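Home Textiles / Care and Set-up
Search manuals, parts, FAQ
2020-08-28, by Irkach Support Desk

4. Preparing and using the Malar table mats

This section is for all padded mats of the Malar series, in all colors. For the thin Pundar runners, please read section 5.

4.1 Before the first use

1. Remove the paper band and the plastic pins. Check also the back side, one pin is often there.
2. Wash the mat alone, in cold water. A little color in the water is normal at the first wash.
3. Pull the mat gently into shape and dry it flat.
4. When it is fully dry, lay it on a clean table and smooth it from the middle to the corners.

Note: Do not iron the padding. If the edges stay curled, put the mat under heavy books for 12 hours.

CAUTION: The mat is not a trivet. Pots and pans directly from the stove can damage the filling – use a cork or metal stand for them.

4.2 Setting the table

1. Leave free space between the mat and the edge of the table.
2. Put the plate in the middle of the mat. Plates with a flat base stand better on the padding.
3. Put tall glasses next to the mat, on the hard table.

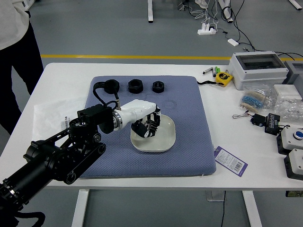
Fig. 8. Small square plate on a quilted mat.

4.3 Storage

Store the mats flat or loosely rolled. Do not fold them for a long time – the fold line may stay visible after washing.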